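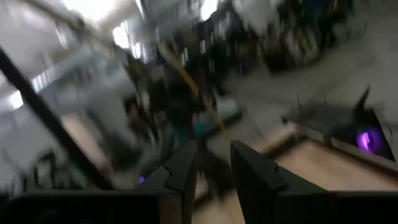 Ibsa Birhane does not believe the word "freed." It has come up in every staff meeting at the Brallus repair shop in Breltstead since June, Birhane said, usually in the sentence about workers being freed for more interesting tasks, and so far the more interesting task has been standing next to a robot.

Brallus, which sorts and reconditions small parts for other manufacturers, put a two-fingered robot arm on its benches this summer under a trial it calls Irkaten. The company said this week that the trial will be extended. It did not say for how long, and it declined to say what the trial has cost.

What it did offer was a number. According to a two-page summary handed to employees on Monday, the arm now completes 78 of every 100 pick-and-place jobs without a person stepping in. Management describes this as a success. The people who work the bench have spent more time thinking about the other 22.

Those jobs do not disappear. When the arm misses a part or closes its fingers on nothing, it stops, and somebody has to walk over, clear the work area, reset the job and wait to see that it starts again. On a bad morning that can mean leaving your own bench often enough that you lose track of where you were. The summary counts none of this. There is no line in it for time spent waiting on the robot, and a company spokesperson confirmed that the shop does not record it.

The same spokesperson said the purpose of Irkaten is to "take the repetitive load off skilled people" and that no jobs have been cut as a result of the trial. Both statements may be accurate. It is also accurate that two positions on the bench came open over the summer and have not been advertised. Asked whether they would be, the spokesperson said staffing is reviewed on an ongoing basis.

Workers interviewed for this story did not describe the robot as an enemy. Several said the sorting it has taken over was dull and hard on the wrists, and that they would be glad never to do a full shift of it again. Their complaints were smaller and more practical. Breaks used to be taken when a batch was finished. Now they are taken when the arm can be left alone, and there is disagreement about when that is. Conversation has thinned out too, one worker said, with people spread along the floor to keep an eye on things.

Then there is the matter of pay. Employees who tend the arm have been given a new title, cell operator, and a half-day of training. They have not been given a new rate. The company's position is that the role is being defined and that it would be premature to attach a wage to it. That would be easier to accept if the role had not already been defined well enough to appear on the shift schedule.

Manalo, the contractor that set up the system, says the completion rate will climb as the arm is adjusted to the shop's parts. That is a common promise and a hard one to check from outside. The summary gives a single figure for the whole trial, with no breakdown by week or by type of part, so a reader can't tell whether the robot is getting better or was given easier work. Manalo said a more detailed report exists but belongs to the client. Brallus said it was not ready to share it.

There is a reasonable case for the machine. Small repair shops have trouble finding people, orders come in bunches, and an arm that handles the dull part of a rush could keep work in town that would otherwise go elsewhere. Brallus may be able to make that case with its own records. It has chosen so far to make it with one percentage and a slide about the future of work.

Employees have asked for three things in writing: a log of stoppages, a wage for the cell operator title, and an answer on the open positions. Management has agreed to the first. A paper sheet for recording stoppages is to be hung by the bench after the holidays, and it will be filled in by the operators, who will presumably do that in between the stoppages.

The other two requests have been referred to the next staff meeting, which has no date yet. Birhane plans to be there, with a copy of the summary.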